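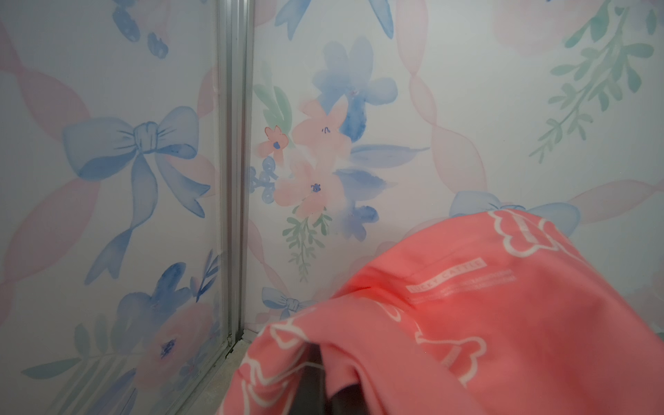

Laundry and Clothing Care During Your Stay
Guest Information – Galdale Holiday Apartments

Guests staying for a week or longer often prefer to do their own laundry and travel with a smaller suitcase. The housekeeping department at Galdale has prepared the following advice for the use of the apartment machines and for the care of clothing in a coastal climate. It applies to all apartments, including those in the Jaresano building.

Before Washing
Empty all pockets and shake out beachwear on the balcony or at the outdoor tap. Sand that reaches the drum will scratch it and may block the filter. Swimwear should be rinsed in cool fresh water as soon as possible after use, as salt and pool chemicals weaken elastic fibers over time.

Sunscreen marks should be treated before the garment is washed. Work a small amount of dish soap into the mark, leave it for ten minutes, and rinse with cool water. Chlorine bleach must not be used on sunscreen, as it may turn the mark orange.

Sorting
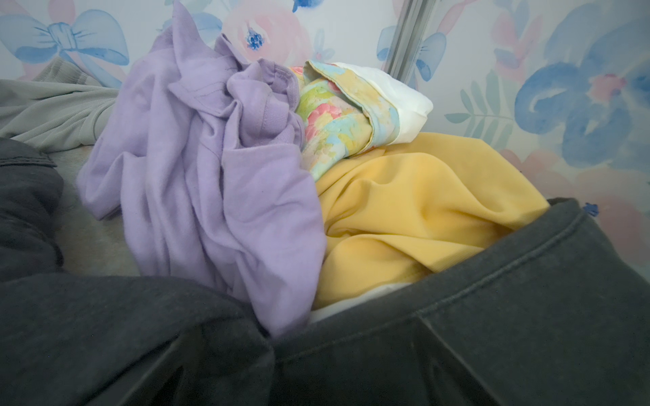
Separate dark, light, and bright items, and wash new garments on their own the first time. Heavy knits should not share a load with thin shirts. They hold more water, take longer to dry, and can pull lighter fabrics out of shape during the spin. Turn printed shirts inside out and close all zippers.

Towels supplied by the apartment are not to be washed with personal clothing. Used towels may be left in the bathroom hamper and will be exchanged by housekeeping.

Using the Machine
The drum should be filled loosely, with room for a hand above the clothes. One level scoop of powder is enough for a normal load, as the local water is soft. Extra powder leaves a white film on dark fabrics and may cause the machine to stop during the rinse.

Machines may be run from 9 in the morning until the start of quiet hours, which are posted inside the apartment door. Please do not leave the apartment while a machine is in operation.

Jeans and Other Dark Cotton

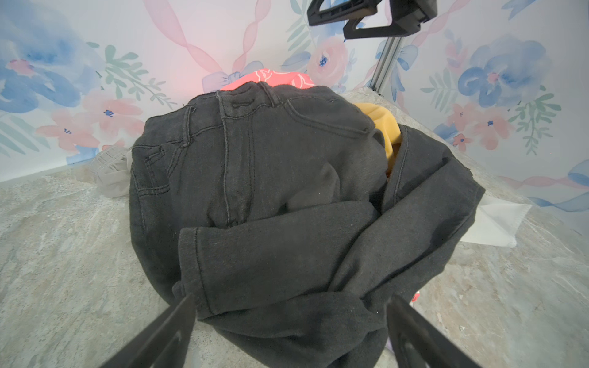 Black jeans in a heap of clothing, with coral-pink and mustard-yellow items
Wash denim inside out in cold water and choose a short cycle. Dark cotton fades quickly in strong sun and should be hung in the shade – the north side of the balcony is suitable in most apartments. If lint remains after drying, a slightly damp sponge drawn in one direction will remove most of it.

Drying and Storage
Each apartment is provided with a folding rack. Leave a gap between garments and open a window, particularly in March, when the evenings are humid. Clothing should not be hung over lamps, heaters, or the balcony rail.

Clothes must be fully dry before they are placed in the closet. Leave the closet doors open for an hour each day to prevent a musty smell. Damp items that must be packed on the day of departure should be rolled in a dry towel of your own and carried in a separate bag.

Assistance
Irons and additional hangers may be requested at the front desk. Questions concerning delicate garments or stubborn stains may be directed to Lena Lis, Head of Housekeeping. Faults with a washing machine should be reported to the maintenance office, attention Witold Baran, with the apartment number and any code shown on the display.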